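Planning next year's equipment at Edumus

I have been asked to set down how the automation budget for the coming year was put together, and as the reasoning may be of use to other small laboratories, I am publishing a version of it on my own pages. The views are mine. The figures have been agreed with Orysia Yatsenko, who signs for capital spending at Edumus and who has read this text in draft.

The starting point was a request for a second two-armed station. The first has been in service long enough for us to know what it costs to keep, and the annual sum bears little relation to the one I put forward when it was bought. My original paper dealt almost entirely with the purchase price. Fixings, spare cables, replacement finger pads, lighting and the hours spent on setting up were placed under a single heading called "sundries", which was exhausted by March.

Two suppliers were invited to quote. Adov offered the lower price for the arms and a longer wait for delivery. Khaemba quoted a higher price with installation and training included, together with a support agreement that could be ended at 30 days' notice. On the purchase price alone Adov would have been chosen. Once installation was added to both, the difference became small enough that the terms of support decided the matter, and I have recommended Khaemba.

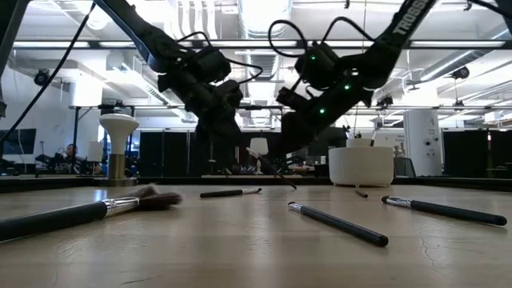

Consumables and task objects have their own line in the new budget, and it is the line on which I received the most questions. Colleagues in finance were content to discuss motors and controllers but were surprised to find cosmetics in a capital plan. The brushes on the table are a fair case for the heading. Their handles vary in thickness, several of them are black, and the heads run from a small dark tip to a large fluffy one, so that a single purchase gives a wide spread of sizes and shapes to handle. The holder is budgeted with them, as are replacements for both. I have allowed 76 pounds a month for this line, to be reviewed halfway through the year.

Cabling is the second line to have been separated out. Arms that move need slack, and cable that has slack will in time rub or catch on something. We had treated this as a repair cost and paid for it at short notice, which is the most expensive way to buy anything. The plan now provides for one full spare set per station, kept on the shelf and replaced when used.

Floor space was harder to settle. The new station will go to our Grernham site, where there is room for the table and its overhead rail but where the electrical supply will need some work first. I have included the electrician's estimate in full — it had been proposed that the building budget should carry it, and I do not think that would have been right. If the station cannot run without the work, the work is part of the price of the station.

Staff time remains the weakest part of the paper. I have entered roughly two weeks for commissioning, on the basis of the supplier's advice and our own records, and I expect to be corrected. Operator hours after that are charged to individual projects and do not appear.

The proposal goes forward with a small contingency and a request that any unspent portion be carried over. The second of these was refused last year. I have asked again, and the support agreement will be signed once a decision has been received.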